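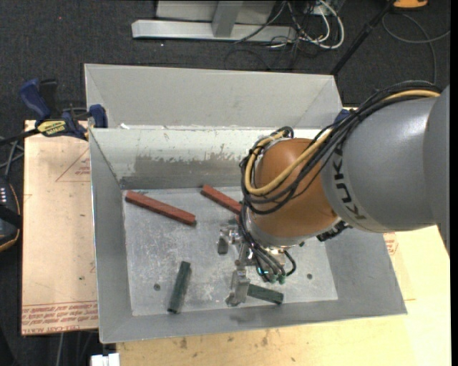 Foto: Fatima Usman

Zusska Arcade-Controller Kokis 12

Der Kokis 12 ist ein kabelgebundener Arcade-Controller für Kampfspiele und klassische Automatentitel. Er ersetzt das Vorgängermodell Kokis 10 und übernimmt dessen Gehäusemaße, sodass vorhandene Transporttaschen und Tischhalterungen weiter verwendet werden können.

Eingabe
Der Hebel ist ab Werk mit einer achteckigen Führung bestückt. Eine quadratische Führung liegt bei und wird nach Lösen von vier Schrauben an der Unterseite getauscht. Von den 12 Tasten sind acht als Aktionstasten auf der Oberseite angeordnet, vier Systemtasten sitzen an der rechten Gehäuseseite und lassen sich über einen Schiebeschalter sperren. Die Tasten sind gesteckt, Löten ist beim Wechsel nicht erforderlich.

Elektronik
Die Platine fragt alle Eingänge mit 700 Hz ab. Bei gleichzeitiger Eingabe von links und rechts wird neutral ausgegeben. Dieses Verhalten ist fest eingestellt, da mehrere Turnierregelwerke es verlangen. Bis zu 10 Tastenbelegungen können im Gerät gespeichert und ohne Software umgeschaltet werden. Die Beschriftungen der Profile werden nur im Konfigurationsprogramm Palma angezeigt.

Anschluss und Kompatibilität
USB-C, Kabel abnehmbar und verriegelbar, Länge drei Meter. Betrieb an Windows-PCs und unter Linux ohne zusätzlichen Treiber. Konsolen werden derzeit nicht unterstützt; ein Adapter ist für November vorgesehen. Firmware-Updates erfolgen ausschließlich am PC. Während des Updates darf die Verbindung nicht getrennt werden.

Gehäuse
Bodenplatte aus Stahl, Seitenteile aus ABS, rutschhemmende Auflage. Gewicht über 2.000 g ohne Kabel. Die Deckplatte ist abnehmbar, eine Schneidvorlage für eigene Grafiken liegt als PDF im Downloadbereich.

Lieferumfang
Controller, USB-Kabel, quadratische Führung, Innensechskantschlüssel, Kurzanleitung.

Stand der Angaben: 27. September 2025

Ähnliche Artikel
Zusska Kokis 10 (Restbestand)
Ersatztasten-Set für Kokis 10 und 12
Transporttasche Ivville
Tischhalterung Ivville, klemmbar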